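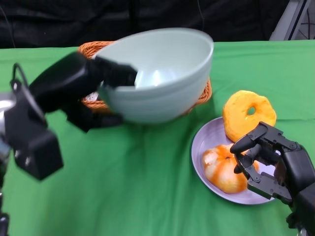
Up at six. Rain in the night but the road was dry by the time I walked down for milk. Cold for May.

Bohdan called before eight about the roof. The man from Prolis came out while I was still eating and spent an hour on the ladder. He says the north side will last another winter if the flashing is replaced, and the south side is fine. He wants 962 for the work, tar and labor included. The other estimate, from Gustetti, was 1,929, but that was for stripping the whole north side down to the boards. I told him I would let him know by the end of the week. Bohdan thinks we should go with the cheap one. I think so too, but I would like to see the flashing myself first.

Wrote to Zoia. I owed her a letter since March. Told her about the roof, the dog's ear, and the Ostapchuk house finally selling. She will want to know who bought it and I don't know yet. There was a van with Skurdale plates outside on two evenings. 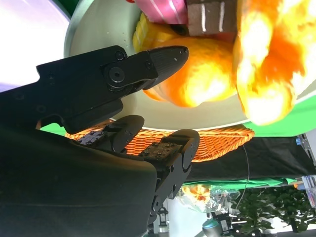
An orange and a pale plate.

Spent the middle of the day on the seedlings. I had 60 tomatoes up in the back room and that is far too many for the bed, so I kept the strongest 30 and set the others out in trays by the gate for anyone who wants them. Ekene took six on his way to the bus. He asked if they were the yellow kind and I had to say I'd lost the labels. The beans are slow. Two rows have nothing showing. I scratched around in one spot and found a bean that had swollen but not split, so I covered it again and left it.
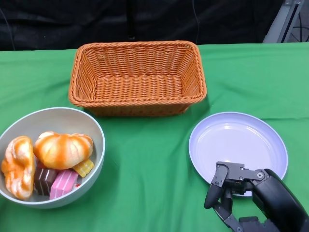

Aivar Mockus

After lunch I went over to Ihor's to return the long saw. He was under the car and talked to me from there. His knee is better and he has stopped using the stick — except on the stairs. He wants to go up to the lake in June if the water drops. I said yes, depending on the roof. He gave me a jar of plum jam and a box of hinges, and I need the hinges more.
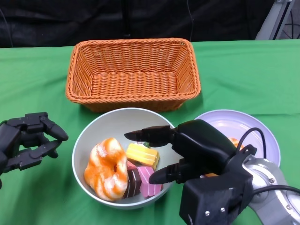
Two of them are the right size for the shed door. I hung it before supper and it closes now, though it still drags a little at the bottom corner. I'll plane it when the wood has dried out.

Ear drops for the dog at seven. She hid behind the stove again and I had to pull her out by the collar. The ear smells less than it did.

Soup, bread, some of the jam. Read a few pages and gave up. Must call about the flashing in the morning, and buy stamps.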